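Why I Gave Up Scrolling and Started Watching Old TV Again

10 October 2024

So I have been on a bit of a kick lately. It started in June, when I was home with a bad cold and couldn't face one more prestige drama where everyone whispers in the dark. I went digging through the back end of Brolura (the streaming app I keep forgetting to cancel) and landed on a soapy hospital series called Undeck, which ran for 188 episodes and which I had never heard of in my life.

Reader, I have now seen 124 of them!

It's set on a hospital ship, the budget is clearly tiny, and the same corridor plays every corridor. I love it. People fall in love over soup. A surgeon gets amnesia, recovers, and gets it again the very next season. The sound on the early ones is awful, so turn the subtitles on. 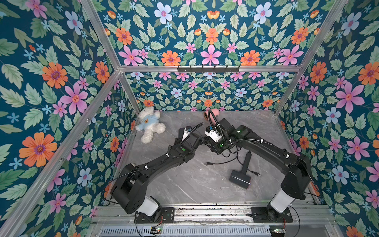
Big flowers on deep teal, left, right, back and overhead.

What I miss most about shows like this is the pace. A whole episode can be about a lost key. You can get up, make toast, come back and still know what's going on – try that with Latuheru, which I gave up on after three episodes and a family tree I had to draw myself. (My sister adores it. We don't discuss it.)

I also like that there's a theme song, a proper one with words, and I never skip it. The version from 2000 is the best, with the saxophone. The later one sounds like a bank commercial.

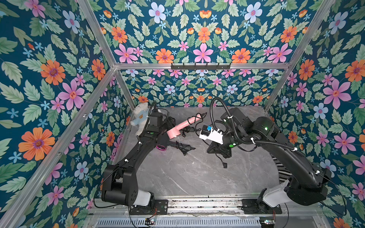 Floral walls, a marble-patterned top and a rack of little black hooks.

Anyway, if you want to join me, skip the first five episodes and begin with the storm. The captain is recast halfway through season two and everyone just carries on calling him captain, so don't panic. 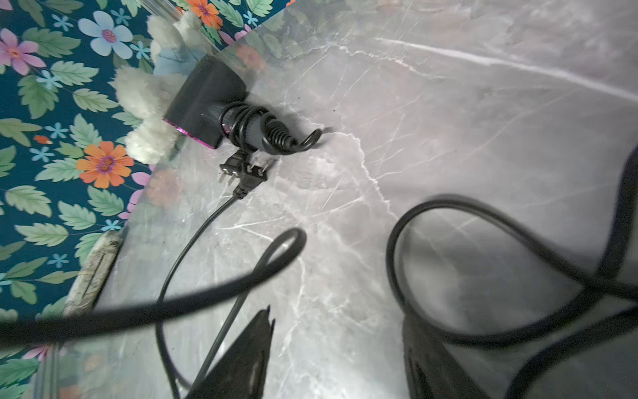 I've still got the last stretch to go and I'm rationing it, two episodes a night at most, three if it's raining. After that I have my eye on Birnerel, a detective thing in a ski town that a commenter recommended on my last post. Has anyone finished it? Is the ending as bad as they say? No spoilers about the dentist, please – I've only seen the pilot and I already don't trust him.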